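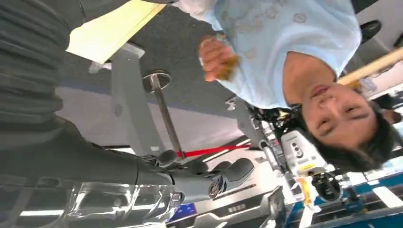

Snack

A snack is a small amount of food eaten between meals. It is usually smaller than a meal, needs little or no preparation, and is often eaten with the hands. Snacks may be packaged foods such as crackers, chips and candy bars, or fresh and homemade foods such as fruit, boiled eggs, cheese and leftovers from an earlier meal.

Etymology

The English word comes from an older verb meaning to bite or snap, probably borrowed from Middle Dutch. By the 17th century it could mean a share or portion, and later a light meal taken in a hurry. The use of "snack" as a verb for eating between meals became common in the United States in the 20th century.

History

Eating outside of set mealtimes is much older than the word. Street sellers in ancient Rome offered bread, sausages and chickpeas to people who had no kitchen at home. In Europe, field workers often carried bread and cheese to eat during the morning. Regular breaks for food spread with factory work in the 19th century, when the midday meal moved away from the home.

Peanuts and popcorn were sold at American fairs and circuses, at first from open carts. Sealed bags changed the trade in the early 20th century, as they kept chips and crackers crisp and allowed them to be shipped farther. Vending machines later brought packaged snacks into offices, schools and train stations.

Types

Savory snacks include nuts, pretzels, popcorn and dried meat. Sweet snacks include cookies, pastries and dried fruit. Many countries have fried snacks made from local starches. In Indonesia and Malaysia, banana fritters and cassava chips are sold at roadside stalls, and the word kuih or kue covers a large group of small cakes, many of them made with rice flour and coconut.

In her survey of market food, published in July, the food writer Ratih Ngau separates snacks made to be eaten on the spot from those meant to be taken home. She notes that the first group is often sold in a single piece of paper or leaf.

Nutrition

The energy in a snack varies widely. A piece of fruit generally has well under 200 calories, while a large bag of chips can hold up to 1000. Packaged snacks are often high in salt, sugar or fat. Serving sizes printed on a label may be smaller than the amount a person eats at one time.

Young children have small stomachs and are commonly given food between meals.

See also

Finger food
Street food
Tea (meal)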